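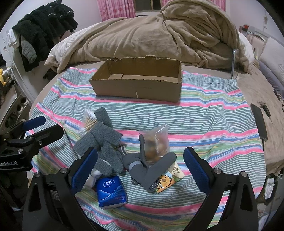
Striped cotton bedspread bled all over my sheets, can it be saved?

Posted by Subira Lyimo, Jun 10, 2021
Filed under Laundry and Fabric Care

Hello everyone, and thank you in advance for reading, I know I go on! My aunt gave me a lovely bright cotton bedspread, stripes in every color you can think of, and I washed it together with my white sheets like a fool. The sheets came out pink. The bedspread looks fine to me, maybe a touch duller. I have not put anything in the dryer yet. Is there any hope for the sheets, and how do I wash the bedspread from now on without this happening all over again? We have hard water here in Skistau, if that makes a difference.

Wiesława Lis
Oh Subira, you poor thing, I have done this more times than I'd like to admit (my husband had pink undershirts one whole April). Keep those sheets out of the dryer, that is the main thing! Fill the tub with cool water, stir in oxygen bleach, the powdered kind, going by whatever the package says, and let the sheets sit overnight. If the water turns pink in the morning, drain it and start again. Mine took 3 soaks. Check the label first if there is any silk or wool in them.
For the bedspread, wash it by itself in cold water on the gentle cycle and hang it up in the shade right away. Don't leave it sitting wet in a heap, or the pink can creep into the white stripes. I'd keep it away from anything pale until you've had 2 washes in a row with clear rinse water.

Bogdan Wilczyńska
vinegar sets the dye, one cup in the rinse. always worked for my mother

Bartosz Domański
Sorry Bogdan, I know a lot of us grew up hearing that, but vinegar won't do much for the dyes used on most cotton these days. Wiesława's soak is what I would do. You could also throw in a couple of those color catcher sheets when you wash the bedspread, and use a little more detergent than usual with your hard water. Good luck, and do let us know how the sheets come out!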